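3.2 Test setup

The Ranik arm was tested on a cloth-covered table with the camera on a pole at the back. Trials used one object class — plastic bottles — and a fixed start pose. Up to 19 trials were run per session.

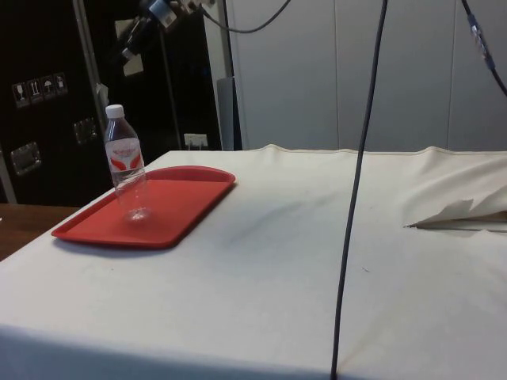
Figure 2. Bottle upright on the red tray, camera or sensor device behind the table.

Logging was handled by F. Nwachukwu. The September data set holds 2,289 samples; 700 were kept for validation. Trials with a tipped bottle were logged as failures.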